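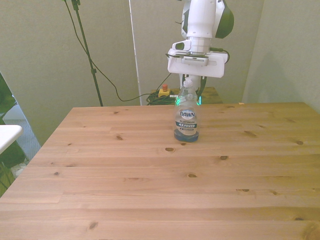
Karthik Paul은 목록 초안을 읽고 "투명 용기는 잔량을 따로 적어야 합니다. 같은 세제라도 가득 찬 병과 바닥에만 남은 병은 무게도 무게중심도 다릅니다"라는 의견을 남겼다. 이 의견에 따라 0.6판부터 잔량 필드를 추가하였다.

Plerkness 주방용품 목록 데이터 카드

개요
Plerkness는 가정 주방과 싱크대 주변에서 쓰는 용기류의 사진과 속성표를 묶은 자료이다. 수록 품목은 72종이며, 이 중 액체 세제 용기가 27종이다. 속성표는 품목당 한 행, 사진은 품목당 한 장 이상이다. 품목 선정과 속성 기입은 Sunil Sarkar가 맡았다.

수록 범위
주방 세제, 손 세정제, 식용유, 식초, 소스류의 병과 펌프 용기. 유리병은 별도 묶음인 Dogbe에 있으며 여기에는 포함하지 않는다. 리필 파우치는 세웠을 때 형태가 일정하지 않아 제외하였다.

필드
item_id: 품목 번호. 결번이 있으며 다시 채우지 않는다.
label_text: 라벨에서 읽히는 큰 글자. 대소문자는 원문대로 적는다. 예: DAWN, PLATINUM, 4X POWER. 작은 글자는 옮기지 않는다.
body: 투명, 반투명, 불투명 중 하나. 라벨이 덮은 부분은 판단에서 뺀다.
cap: 플립톱, 펌프, 돌림마개, 없음.
liquid_color: 용기 밖에서 보이는 내용물의 색. 불투명 용기는 빈칸으로 둔다.
fill_level: 가득, 절반 이상, 절반 미만, 바닥, 확인 불가의 다섯 값.
surface: 용기를 올려놓은 면. 나무, 금속, 석재, 기타.
note: 자유 기술.

기입 예
label_text=DAWN PLATINUM 4X POWER / body=투명 / cap=플립톱 / liquid_color=파랑 / fill_level=바닥 / surface=나무

잔량 기입 규칙
용기를 바로 세운 상태에서 액면 높이로 판단한다. 벽면에 묻은 액이나 거품은 높이에 넣지 않는다. 라벨이 액면을 가리면 확인 불가로 적고 추정하지 않는다. 농축 제품도 같은 기준을 쓴다. 0.5판 이전의 행은 잔량이 비어 있으며, 약 45행을 사진과 대조하여 소급 기입하였다.

알려진 문제
파란색과 청록색의 구분이 기입자마다 다르다. 용기 가장자리에 주변 조명의 색이 얹힌 경우가 있으므로 색은 액체가 가장 두껍게 고인 부분에서 읽는다. 플립톱 마개의 열림과 닫힘은 기록하지 않았다. 같은 제품의 용량 차이는 별도 품목으로 처리했으나 6건은 아직 한 행에 합쳐져 있다.

파일 형식
속성표는 UTF-8 CSV, 구분자는 쉼표. 빈칸은 값 없음을 뜻하며 확인 불가와 구별한다. 이전 Gokemico 형식의 표는 surface 필드가 없으므로 병합 전에 열을 추가할 것.

변경 이력
0.6 fill_level 추가, 리필 파우치 행 삭제
0.5 cap 값 정리
0.4 Dogbe 분리

수정 요청은 item_id와 필드명을 적어 Sunil Sarkar에게 보낸다. 7월 접수분까지 0.7판에 반영한다.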